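# Soltirero: Hausarbeit in der Halle

Seit November arbeite ich bei Soltirero in Fledton mit, und meine Familie fragt mich bei jedem Telefonat das Gleiche: Kann die Maschine jetzt endlich die Wäsche machen? Meine Antwort ist jedes Mal ein wenig anders, deshalb schreibe ich sie einmal auf.

Ein T-Shirt, das flach auf dem Tisch liegt, faltet unser Programm inzwischen ordentlich. Von 62 Versuchen im letzten Durchgang waren 50 so, dass ich das Shirt ohne Korrektur in meinen Schrank legen würde. Edeltraud Hellwig ist strenger als ich und hat einige davon wieder aufgemacht, wegen der Ärmel. Liegt dasselbe Shirt aber zerknüllt in einem Korb, dann wird es schwierig. Die Maschine zieht daran, hebt zwei Teile auf einmal hoch und weiß nicht, wo der Kragen ist. Ein Kind von sechs Jahren löst diese Aufgabe nebenbei.

Aufhängen geht noch schlechter als Falten. Der Bügel muss in den Ausschnitt, der Stoff rutscht, und am Ende hängt ein Ärmel nach innen. Für Blusen haben wir es vorläufig aufgegeben — Meinir Hopkin möchte es im Frühling wieder versuchen, mit anderen Bügeln.

Besser steht es um das Sortieren. Behälter von einem Tisch auf den anderen stellen, leere Kartons zur Seite bringen, Ware in ein Regal räumen: Das sind Arbeiten, die man auch in einem kleinen Laden jeden Morgen hat. Hier sehe ich die erste Stelle, wo eine Maschine wirklich Zeit spart, wenn die Behälter immer die gleiche Form haben. Bei Taschen mit weichen Henkeln hört die Freude schnell auf.

Die Bewegungen lernt das Programm von uns. Wir nehmen einen Greifer in die Hand und machen die Arbeit selbst vor, viele Male und möglichst nicht immer gleich. Im Ordner »Kasten« liegen jetzt 745 Aufnahmen. Nest Vaughan schaut sie durch und wirft die schlechten weg, zum Beispiel die, bei denen wir während der Arbeit geredet und die Hand vergessen haben. Am Anfang taten mir nach einer Stunde die Handgelenke weh. Man gewöhnt sich daran, dass man die Finger nicht benutzen darf, und man bekommt großen Respekt vor einem gewöhnlichen Daumen.

Meiner Mutter sage ich also: Das Falten vielleicht, das Bügeln lange nicht, und die Socken musst du weiterhin selbst suchen.

**Unser Arbeitsplatz.** Links von den Glastüren der Kleiderständer mit der roten Tasche am Boden, davor die Tische und die Greifer in der Hand. — Zhenhua Xie

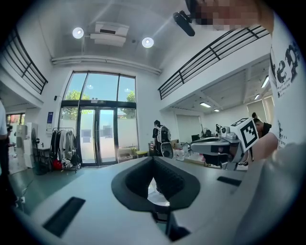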